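Call for Participants: Gripper Handling Day at Rengate

Rengate is looking for 22 adult participants for a one-day demonstration and trial session at its Brirkulbridge site on Wednesday, December 6, 2023. Participants will use hand-held gripper tools to carry out short tabletop tasks with household and office items. No background in robotics is needed.

The session runs in two parts. The morning is a demonstration by the handling team, followed by a tour of the test hall. In the afternoon, each participant works at a table with a supervisor and completes a fixed set of tasks. Recordings from the camera on the tool are used to train and check the control software for the Desjardins arm.

Typical tasks are gripping, turning and repositioning objects with smooth or rounded surfaces, and working next to cables and outlets without catching them. 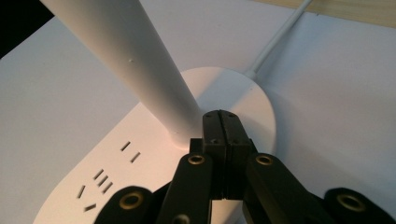

Gripper fingers at the round base of a white tube, with power strip and cable.

Tasks are not timed. A failed grip is recorded in the same way as a successful one and does not affect payment.

Requirements

Age 19 or over
Full use of both hands – the tool may be held in either
Able to stand at a table for up to 21 minutes at a time, with breaks between sets
Normal or corrected vision
Able to follow spoken and written instructions in English

Persons who took part in the Prurkwood trials may apply again but will be placed on the reserve list first.

Payment

Participants who complete both parts receive $400, paid by bank transfer after the session. Those who leave after the morning part are not paid. Lunch is provided. Travel costs are not covered; parking on site is free.

Data

The camera on the tool points at the work area. Voices are not recorded. A consent form will be sent with the confirmation and must be signed before the afternoon part.

How to apply

Send your name, age, preferred hand and a daytime phone number to Xóchitl Quintero, Participant Coordination, Rengate, Brirkulbridge. State any food allergies. Places are given in order of application – later applicants go on the reserve list and are contacted only if a place opens up.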